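Hiya! I'm Zhenhua and I run the front of house at Hulen, the little supper café on the corner, and I'm after 4 people to come and eat with us in May (yes, eat, for money!). We're changing the whole menu and I need tasters who'll tell me when the soup's too salty. You'd get £32 an evening plus your dinner. No experience wanted, just a decent appetite, and please say if you've got allergies. Drop me a note at the counter or ask for Abbas in the kitchen. Can't wait to feed you!
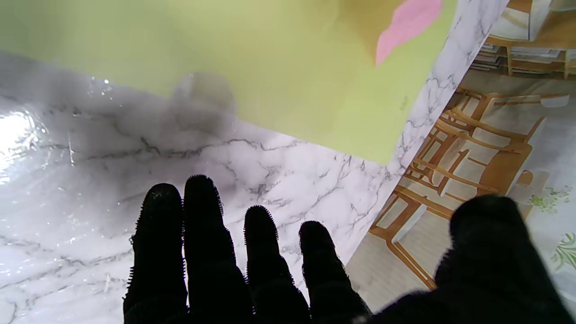
*White marble-patterned tabletop*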